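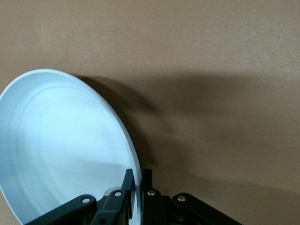 白盘，微微偏蓝，盘面有浅圈纹。

2024年1月28日 晴，北风，工作间早上很冷

今天主要三件事：把Kondlow泥和旧泥的收缩对完，试新一桶透明釉的浓度，处理上一窑剩下的针孔问题。另外窑的记录仪要重新设时间，放在最后写。

一、Kondlow泥

去年4月买的那批旧泥还剩半箱，硬得切不动，昨天泡在桶里，今早捞出来摊石膏板上。新到的Kondlow比旧泥细，手感更滑，揉的时候容易粘台面，揉泥台要换帆布，光木板不行。含水偏高，开袋以后先切片晾一会儿再揉，直接上转盘会塌。

收缩条是上周压的，长度都按十厘米划线，素烧后和釉烧后各量一遍。结果如下：
旧泥，素烧后九十五毫米，釉烧后八十七毫米半。
Kondlow，素烧后九十四毫米半，釉烧后八十六毫米。
一半旧泥一半Kondlow，素烧后九十五毫米，釉烧后八十七毫米。

差得不大，但是盖罐的口和盖不能用两种泥分开做。上次茶叶罐就是这样，盖子坐进去以后晃。以后盖和身同一天、同一袋泥，罐底刻记号。

混合泥的那一条烧后有一点弯，弯向压印的那一面。不确定是泥的问题还是晾的时候没翻面，记得当天下午出去了，回来才翻。下次重压两条，一条翻一条不翻。

吸水也做了。小片煮两小时，泡到第二天，擦干称。旧泥增重百分之零点八，Kondlow百分之零点三，可以做盛汤的东西。旧泥留着做花器和垫片，不再做餐具。

二、透明釉

旧桶见底了，昨晚配新的。熔块换成Skenance的，原来那家停货。配方比例没有改，只把高岭土的一半换成煅烧过的，原因是上一桶干了以后釉层开裂，尤其在碗底内侧和把手根部，一碰就掉粉。

干料过八十目一遍，过一百目两遍。第一遍筛上剩下的硬粒不少，拿研钵磨了再过，没有扔。加水1408克，先放水后放料，静置一夜再搅。今早搅开以后表面有一层泡，等了二十分钟才消。

比重第一次量是1.52，太稠。素坯试片进去数三下拿出来，釉层厚得能看见指印。舀掉上面的清水没有用，清水本来就很少。后来一勺一勺加水，加到1.45，试片上的釉层用针划开看，大约一张明信片那么厚。就定在1.45。

沉淀比旧桶快，搅完放十分钟，底下已经有一层。加了一点泻盐溶液，几滴，搅了以后挂得住。注意这个不能多加，去年那桶就是加过头，成了酸奶，最后只能晾干重来。泻盐溶液的瓶子放在水池左边架子上，瓶盖写了字，别当成水用。

试片安排：
第一组浸三秒，直片，正面一半浸两遍。
第二组浸五秒，同上。
第三组刷釉，三遍，横竖交替。
第四组浸三秒，底下先画氧化钴线和氧化铁线，看会不会跑。

编号接着往下写，第一片是131。铁线笔写在背面，写完拿火枪干一下，不然一摸就糊。上次有几片号码糊了，最后靠猜，那一组数据不能算。

三、针孔

上一窑拿出来的深碗，内壁有针孔，集中在下半部，口沿没有。外壁也很少。高素贞——写错了，是Su-chen Kao，她签单一直用英文，以后照她写的记——周五来看过，认为是素烧不够，泥里的气没走完，釉已经封上。我原先以为是釉太厚。两种都有可能，碗底釉确实厚，倒釉时最后一口总积在那里。

分开试：
甲，素烧提高到一千零二十度，釉照旧。
乙，素烧照旧，釉薄一点，倒完碗口朝下多停一会儿，转着停。
丙，素烧照旧，釉照旧，到顶温后保温二十分钟，再慢降八十度。

每种放两只碗，都用Kondlow，都放中层。不要再把试验碗放上层，上层偏冷，放了也比不了。丙要单独一窑，先做甲乙。

有针孔的那几只试着补，针孔用小刀尖挑开，抹稠釉，再烧一次。挑的时候戴眼镜，碎渣会弹。补完能用的自己留，不给客人。

四、Berrada的订单

汤盘和小碟，要求白，不要太冷。他们店里灯偏黄，拿去的样片在我们这儿看着发灰，在他们那儿看正好。所以定颜色以后一律拿到店里看，不在窑边定。样片带三种：透明釉直接上白泥，透明釉加一点氧化锡，旧的乳浊釉。Su-chen Kao倾向第二种，锡的量还要再减，现在的这一版边沿太厚实，盘子显得笨。

盘子的问题是平。上一批里有底部鼓起来的，放桌上会转。检查了修坯的手法，底部中间留得比外圈薄，晾的时候盘边先干，往里收，中间就顶起来。改法：
拉完以后用木片从中间往外压三遍，再从外往里收一遍。
盘边盖一圈塑料条，中间敞着，等到盘底颜色和盘边接近再全敞开。
翻扣的时候用两块石膏板夹着翻，不用手托。
修坯中间不要挖过头，敲一下听声音，声音闷就停。

圈足内再加一道小圈，大盘才加，小碟不用。釉烧时小圈下面要擦干净，不然粘板。上次忘擦，撬下来的时候带走一块棚板面，磨了半个下午。

料钱：这次Skenance的熔块加上锡，一共1941元，单据夹在蓝本子最后。锡占了大半，所以配小样不要一次配一公斤，两百克够了。

五、窑

加热时数抄下来，是1517小时。热电偶上次换的时候没有记时数，从今天起记。后壁中间那根电阻丝有一段从槽里鼓出来，没有断，冷的时候不要硬按，会脆断。要按先通电烘到微红，断电，拔插头，再用长钳轻轻推回去，用陶瓷钉固定。钉子只剩一根，要买。

Drirkeo的温控器停电以后时间回到零点，程序还在。设时间的步骤，每次都忘，写下来：长按左键到数字闪，右键调小时，再短按左键调分钟，最后左右一起按。没有一起按的话，它看着像存了，过一会儿又跳回去。程序二是素烧，程序四是釉烧，程序三空着，给丙组的慢降用：
第一段，每小时八十度，升到两百度，停三十分钟。
第二段，每小时一百二十度，升到六百度，不停。
第三段，每小时一百五十度，升到一千一百二十度。
第四段，每小时六十度，升到一千二百二十度，停二十分钟。
第五段，每小时五十度，降到一千一百四十度，然后关。

观火孔的塞子裂了一道，先用着。测温锥放上中下三层，各一组，烧完不要扔，用铁丝串起来挂在窑边，写上窑次。上一窑上层的锥只弯了一点，下层已经碰到底，差了大半号。可能是下层装得太空，这次下层多放垫片和小件。

棚板刷了两块。氧化铝粉和高岭土对半，水调成稀牛奶的样子，刷两遍，边上留一指宽不刷，免得掉渣到下面的盘子里。另有一块翘得厉害，靠墙放着，以后只当窑底垫板。

六、杂项

水池下的沉淀桶快满，倒上层清水时慢一点，下面的釉泥装袋，不要冲下水道。

粗海绵用完，细海绵还有。口罩换新滤棉，筛干料那天就该换。

转盘右边那台踏板回弹慢，拆开看是泥浆干在轴上，用温水擦了，没有上油。

拉坯用的割线断了一根，用钓鱼线代替，切大盘不行，会往上飘，盘底切得一边厚一边薄。还是要钢丝绞线。

旧配方卡片里，青釉那张的长石写了两个数，一个铅笔一个圆珠笔。按圆珠笔那个配过一次，流到棚板上了，所以铅笔的才是对的。卡片还没有重抄。

下午把甲组的素烧装了，中层还空一角，塞了两个茶盏和那两条没上釉的收缩条。明天早上先看记录仪曲线，到一百度前不要盖严，观火孔开着。乙组的碗还没修底，盖着塑料布在湿柜下层。

待办：
陶瓷钉、钢丝绞线、粗海绵。
重压混合泥收缩条。
锡白釉减量再配两百克，编号接在透明釉后面。
问Berrada小碟要不要挂孔，上次他们提过一句，没有写在单子上。
Kondlow再订之前问清楚是不是同一批号。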